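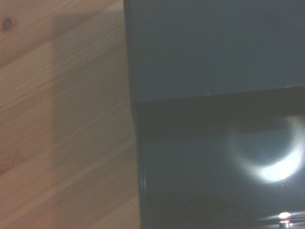
December, afternoon. Fallel task, wrist camera check before we collect more examples. We have 94 episodes saved from the morning and I want 700 before we train again. I looked through the wrist views one by one. On the glossy lower part of the dark object there is a bright crescent of reflected light, and I am worried the model will learn this light and not the edge of the object. The matte part above it looks fine — keep the lamp settings for that.

To do: move the lamp, record 10 episodes, compare with the old ones. Hashini Gunawardena has the Munshi labels, ask her for a "glare" tag.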